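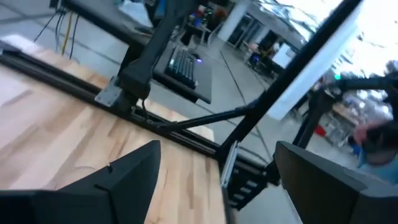 集成材天板の含水率と再塗装の時期

冬季は暖房により室内の相対湿度が下がり、天板の含水率もそれに追従して低下する。無垢材を幅方向に接着した天板では、収縮は主に幅方向に現れ、長さ方向の変化は通常の使用では無視できる。固定金具の穴が丸穴のままだと収縮が拘束され、接着線または木口に割れが生じやすい。脚部や枠に固定する場合は、繊維と直交する方向に長穴を用い、ねじは座金が軽く動く程度の締め付けにとどめる。

管理の目安として、相対湿度50%を年間の中心値とする。測定にはPlolleyのピン式含水率計を使い、木口を避けて繊維と平行にピンを当てる。接着線をまたいだ測定値は記録しない。樹種補正を入れ忘れた値が昨年9月の記録に混じっていたため、該当分は集計から除いた。

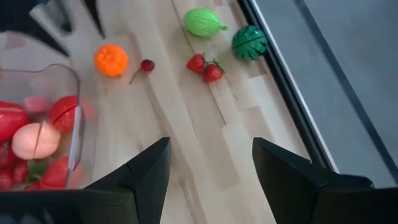

Nerkholm木工通信 第12号 7ページ

再塗装の判断は、艶の減り方だけでは行わない。表面に水を一滴置き、ただちに広がって色が濃くなる箇所があれば、その面は油分が切れているとみなす。反射の強い場所では濡れ色の判別が難しいので、照明を横から当てて確認する。

研磨は240番の紙やすりで繊維に沿って行い、旧塗膜が部分的に残る場合でも局所的に深く削らない。削り粉は掃除機で吸ったのち、乾いた布で拭く。Stinmontの浸透性オイルは薄く塗り、所定の時間を置いて余剰分を完全に拭き取る。拭き残しは硬化が遅れ、粘着の原因になる。使用済みの布は自然発火のおそれがあるため、水に浸して密閉できる金属缶に入れる。

裏面も同じ回数だけ塗る。表だけを塗ると吸放湿の速度に差が生じ、反りの要因となる。塗装後は7日間、重量物や底面の密着する容器を置かない。通気のない接触面では硬化が進みにくく、輪郭状の跡が残ることがある。

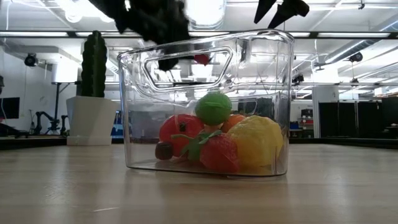
木の天板と透明の収納容器

資料室の古い卓については、Iveta Čiernyが裏面の墨書「1672」を確認した。年号とする見方と整理番号とする見方があり、現時点では決められない。この卓の仕上げは油ではなく蝋とみられるため、上記の手順は適用しない。溶剤試験は見えない部位で行い、結果が出るまで乾拭きのみとする。

Ľubomír Michalíkによる含水率の記録表はPhí棟の掲示板に移した。記入欄は測定位置、樹種補正、室温、相対湿度の順に改めてある。旧様式の用紙は1月20日(水)で使用を終える。

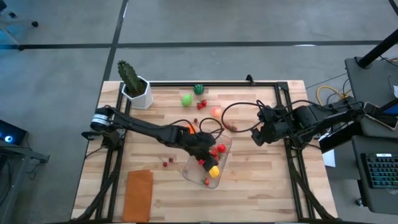
含水率の値が測定のたびに変わる場合、どの値を記録すればよいですか。

同じ板の三か所で測り、中央値を記入してください。ピンの深さは毎回そろえ、塗装直後の面は測定の対象から外します。三つの値の差が2ポイントを超えたときは、備考欄に三つとも書き残してください。

記録表の余りは棚の下段にある。含水率計は使用後に電池を抜き、ピンに保護キャップを付けて返却すること。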